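Home Explore Notifications Messages Lists Profile More

Ashley Sedgwick

ok thread. I quit buying lunch for six months and people keep asking how it went so I'm putting it all in one place and then I never have to type it again

backstory, short version. I work in the Catterall building, third floor. downstairs there's a Havside, the salad and grain bowl place. I was there every day. every single day. the guy started making mine when he saw me get off the elevator

then I did my taxes and for some reason went through the card statements line by line. bad idea, do not recommend. over 200 a month on bowls. BOWLS. of rice. with a thing on it

and that's just lunch, not the coffee, I refuse to look at the coffee

so the rule was: bring something from home, 5 days a week, Havside only if it's somebody's birthday or last day. no apps, no meal plan, no matching glass boxes

week one went exactly how you'd think. got up at 6, made a whole thing with roasted peppers, felt like a person on tv. left it on the roof of the car

week 2 I overcorrected and cooked a giant pot of lentils on Sunday. ate lentils till Thursday. I like lentils! I did not look at a lentil again until June

what finally worked was dumb. I stopped trying to make LUNCH and started making extra dinner. same pan, same mess, one more scoop. box goes in the fridge before I sit down to eat or else I will eat it, I know who I am

other thing, and I can't say this loud enough, you need a snack for 3:30. I lost every one of my bad days at 3:30. lunch was fine, lunch was in the box, and then I'd go down "for a walk" and come back with a nine dollar cookie

fruit, nuts, crackers, whatever. cut up is better than whole. a whole apple sat on my desk for a week looking at me. same apple in slices, gone before the first meeting

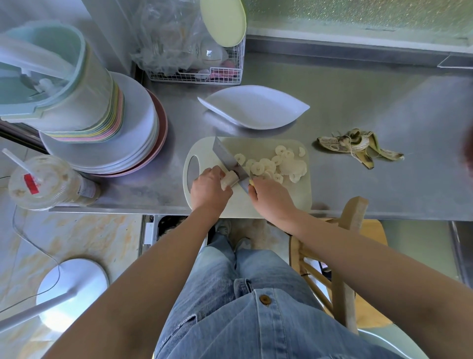
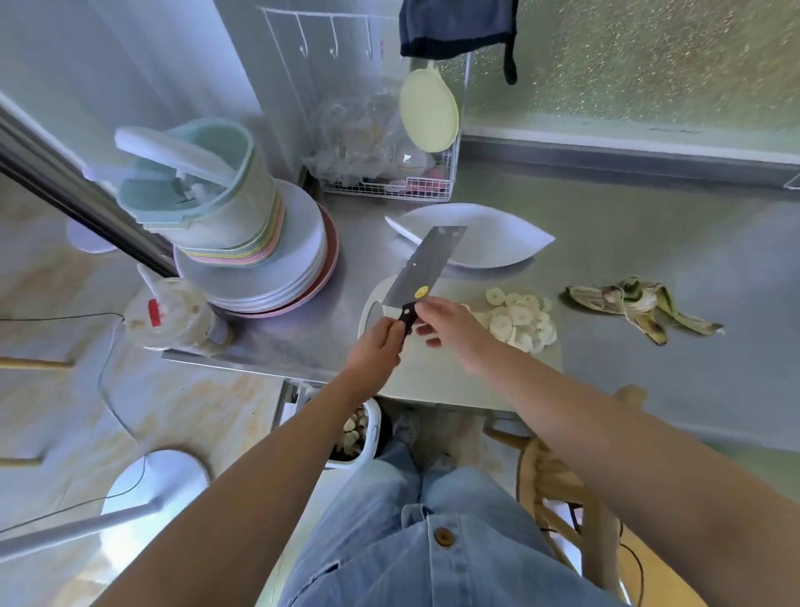
bananas are still the cheapest thing in the produce aisle btw

Marlene from the Stostov office wrote back to this one to say she did the same thing last year and saved plenty, but by spring she was eating alone at her desk every day and didn't talk to a soul until five. She said she'd pay for the bowls again just for the walk over with people.

ok Marlene that's fair and it was the worst part for me too. I was going to get to it

so yeah. month two I noticed I hadn't had a real conversation with anyone outside my team. turns out half of what I know about this company I learned standing in line at Havside. who's leaving, which printer is broken, who got a dog

didn't even clock it while it was happening. just thought everybody was busy

what I do now: I walk down with them anyway and bring my box. they order, I stand there, we all sit at the big table by the window. asked the manager if it was ok first and she shrugged. I buy a seltzer when I feel guilty

the first time was weird. second time somebody else had a box too. there's a few of us now most days

money part bc I know that's what you want. groceries went up, obviously, you don't get free food by cooking it. but not anywhere near what lunch was costing me. the rest went on the car payment and I can tell. boring answer sorry

things that made it worse:
buying "ingredients for lunches" with no idea what lunches
containers with lids that don't match. threw out a whole drawer of them
any salad that's already dressed by 8am
telling everybody at work on day one. they WILL check your box

things that made it better:
frozen rice
a jar of somthing spicy at my desk
two forks in the bag always
leftovers from a day you were in a good mood, those are better for some reason

fish. I'm only going to say it once. the microwave is shared by the entire third floor and Distarero is across the hall with their door open. I did it one time and a very polite email went around

also soup on the train. the lid was on. the lid is always on, until it isn't. I have a different bag now

somebody asked if I cook for the whole week on Sundays. no. tried it, see lentils. I cook maybe three real dinners a week and the rest is eggs on something. if there's no extra I bring bread and cheese and an orange and it's fine. it's lunch, it's over in 20 minutes

somebody else asked about kids lunches, I don't have kids, I have no idea, please ask someone with kids. my sister says cut everything smaller and expect it back

did I cheat. yes. a lot in the beginning. there was a Tuesday where I ate my box at 10:15 and bought a bowl at noon like it never happened. didn't count it, didnt start over, just brought a box on Wednesday. the starting over is what always gets me with this stuff. one miss and I'm like welp, guess that's done, see you in January

the Havside guy did ask where I'd been. I said I was bringing lunch now and he said oh thank god I thought you moved. so now I feel like I owe him a bowl

I'm keeping it going thru December at least. holidays are when it'll fall apart, there's catering every other day and I'm not turning down free sandwiches on principle

if you've got a cold lunch that isn't a salad or a wrap drop it below. I'm out of ideas and tomorrow's box is currently half a potato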